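When I asked Weidong Pan where he learned to make dumplings, he laughed at me for a good ten seconds. "From being hungry," he said. "My grandmother made them, my mother made them, and I ate them. Then I moved to Flallby for work and there weren't any, so I had to call home and ask."

That phone call was a long time ago. These days he teaches the Saturday-style class at Mostmont (it moves around the week, check the board by the door), and by his own tally he has had 1,701 people through it. He keeps the number in a school notebook with a rubber band around it. I asked if I'd be 1,702 and he said only if I stayed to wash up.

So I stayed! I'd come mostly to talk about steamers, because I have killed three of them in my own kitchen and wanted to know what I was doing wrong.

"You soak it?" he asked. I said no. "You put it away damp?" I said, well, probably. He put his hand over his eyes.

His routine for a new bamboo steamer goes like this. Rinse it, no soap, then steam it empty for a while until the grassy smell fades. Line it every single time, with cabbage leaves or parchment with holes poked in it. Afterward, wipe it down, and leave it somewhere with air moving past it until the next day. "Not in the cupboard. Not in a plastic bag. My neighbor on Langlois Street put hers in a plastic bag and she brought it to me like a sick cat."

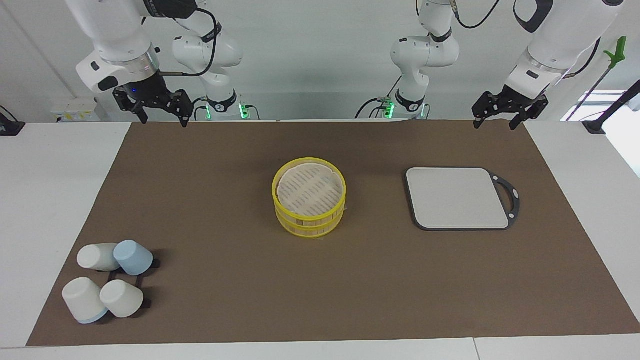
Storage was the part I really wanted to get into, and Weidong has opinions about it. Once everything is fully dry he likes to keep a steamer stacked with its own lid on, all the tiers together, so that you never end up with a lid from one set and a basket from another. The two-tier one with the bright yellow bands is a good size for a small household, he thinks, and the slats in the lid are what he looks at first in a shop. "Run your thumb over. If they slide around, put it back." He also wants the cutting board close by, to the right if you're right-handed, and he's very fond of the kind with a handle hole, so it can hang on a hook between uses. Cups are a separate argument. He wants them on a rack, and I confessed that mine live wherever they land.

"That's your whole problem," he told me. "It's not the steamer. You have no places."

I asked what he meant by places and he got up to fill the kettle before answering. (He does this a lot. I think he likes the pause.) When he came back he said that as a kid he could have found anything in his grandmother's kitchen with his eyes shut. The cleaver, the vinegar, the jar of chopsticks. It was a tiny kitchen, smaller than the back hall at Mostmont, and on a holiday she'd turn out 100 dumplings before lunch and then start on the second filling.

"I tried to beat her one September," he said. "I made 122. She looked at them and said, very nice, now make them the same size."

We talked a bit about money, too. He doesn't think anyone should spend much on their first steamer, and he gets cross about gift sets. The one thing he says to be fussy about is the fit on your pot. Measure the pot before you go shopping, and take the tape with you. He drove to Drumthorpe once for a beautiful big steamer, got it home, and it sat over his widest pan with steam pouring out all around the bottom. It's a bread basket now.

Does he ever get tired of teaching the same class? He thought about that one. "The dough is different every time. Rainy day, different. New flour, different. And the people are always nervous about the pleats, so I tell them mine were ugly for years. My mother has pictures."

By then the kettle had boiled twice and neither of us had made any tea. He handed me a towel and pointed at the sink.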